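Access to Public Records, session 8: when the authority says no

Welcome back, everyone, and thank you for the lovely messy pile of draft requests you handed in on Mon 21 September. I read every one with a pot of tea (two pots, really) and most of you are asking for far too much at once! A request for "all papers on policing" will come back refused. Name an office, a kind of record and a span of months, and you stand a much better chance.

Our case this week is Šimek v. Lorell Borough. Rostislav Šimek asked for police briefing notes on the Fernetti marches and was told that 401 pages existed. He got 81 of them, many blacked out.

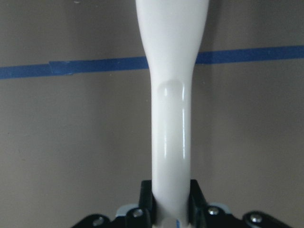

Glossy white object held upright in a black gripper, against a plain wall.

Do read the judgment slowly, and keep two questions apart as you go. Did the borough search properly in the first place? And was each page held back for a reason the law allows? The judge takes them in that order and so should you.

For next time: the Sýkora chapter on delay, plus a note of no more than 600 words on whether Šimek should have appealed sooner. Bring a printed copy, please.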